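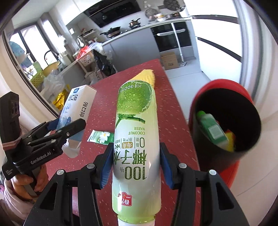 # Re: [wivalham-kitchen] What do you all drink, and where do you keep it?

**List:** Wivalham shared kitchen list
**Date:** 2018-05-28

Good morning everyone,

I have been meaning to answer this one since it came in, and as it's a bank holiday and the rain has put paid to the garden, I've made a pot of tea and sat down to do it properly. Apologies in advance for the length. Those of you who have been on the list a while will know what to expect.

I'll quote the original message in pieces so you can see what I'm replying to.

> Hello all, I'm fairly new to the list, having moved into one of the flats in March. I wanted to ask about cold drinks for the summer. We have two shelves in the fridge between four of us and they're always full of bottles. Half of them have been opened and forgotten. How do the rest of you manage it?

First of all, welcome! It's lovely to have new people writing in, and please don't be shy about asking things. Most of what I know about sharing a kitchen I learnt from this list, and the rest from getting it wrong.

We had just the same trouble in our house. There are 4 of us too, and for the first two summers the fridge door was so heavy with bottles that it swung open by itself if you didn't give it a push with your hip. I once found three cartons of apple juice, all opened, all with about an inch left in the bottom, and each of us swore blind that ours was a different one.

What helped most was going over to small bottles for anything that doesn't keep. I know it costs more per glass and I know there's more packaging, and I did feel guilty about it (I still rinse out every one and carry them down to the recycling myself). But a small bottle gets finished. A litre of something that only one person in the house likes will sit there until it's cloudy. Coconut water is our best example. We used to buy the big carton and pour a good part of it down the sink, and now we buy the 300 ml bottles and I don't think we've wasted a drop all spring.

> Also, does anybody know how long coconut water lasts once it's open? One of my flatmates drinks it from the bottle and leaves it on the side all day.

Oh dear. I'd have a gentle word there. Go by what it says on the label, of course, but in our house it's back in the fridge as soon as you've poured it and gone by the next day. It's quite a delicate thing once the cap is off, especially the plain sort with nothing added, and it turns faster than orange juice does. If it smells at all sour or has gone fizzy, away it goes. As for drinking from the bottle, well, I was brought up not to, but if it's a small one and it's all theirs I suppose there's no harm in it. Perhaps that's another point in favour of the small ones.

Unopened, ours live in the bottom of the larder cupboard, lying on their sides in an old seed tray, and we only move a couple into the fridge at a time. That alone gave us back a whole shelf. I can't tell you how long I held out against doing it. I had it fixed in my head that drinks belong in the fridge, full stop, and it took a heatwave and a very large trifle to change my mind.

> I've seen people mention the Eskola tubs. Are they worth it?

I like mine. They're the long narrow ones with a handle at the front, and they slide out like a drawer, so you can get at what's at the back without taking everything out first. We have one for opened drinks and one for jars. The rule is that anything open goes in the open tub, and if the tub is full you must finish something before you start something else. It sounds terribly strict written down, but it's rather friendly in practice. You come in from work, you see there's half a bottle of ginger cordial wants using, and you make everyone a glass.

The one thing I'd say against them is that the corners are a devil to clean. I use an old toothbrush and a bit of bicarb. Somebody on here recommended the Tulteck ones last year for that very reason, with the rounded corners, but I found them too deep for our shelves and they caught on the light. Do measure first. Measure twice, in fact, and with the door only as far open as it will really go in your kitchen, which in our case is nowhere near all the way because of the boiler cupboard.

> And what about drinks for people who don't want anything sweet?

Now this is a subject close to my heart! I can't take much sugar these days and I do get fed up with being handed a tap water while everyone else has something with a slice in it. A few things I keep going through the summer:

- Cold tea. Make it weak, let it cool on the side with the lid on, then chill it in a jug with some lemon. It wants drinking the same day.
- Cucumber and mint in water, left overnight. Take the mint out in the morning or it goes brown and sad.
- Half coconut water and half fizzy water, with lime. It's still a bit sweet from the coconut, but much less so than squash, and it feels like a treat.
- Barley water, if you've got the patience. I find I have it once a year, generally in the first hot week.

The mint comes from a pot by the back step and I'm very happy to pass on cuttings. It needs keeping in its pot, mind. My neighbour let hers loose and I believe she now has more than 10 square feet of it.

> Sorry for all the questions!

Never be sorry. It's been a quiet month on here and it's nice to have something to get our teeth into.

One last thing while I'm writing. The list archive has moved, and the older thread about fridge shelves is now message 2519, for anybody who'd like to read it. It does wander off into chutney halfway down, but the first part is very good, and there's a drawing of somebody's larder that I've copied more or less shelf for shelf. If you can't get into the archive, send a line to the list and I'll paste the useful bits into a message.

I'd love to hear what the rest of you do, particularly anyone with a really tiny fridge. And if anybody has found a way of stopping the ice tray from tasting of onions, please put me out of my misery.

With warm wishes to all,

Your long-winded friend at the Lundoditz Road end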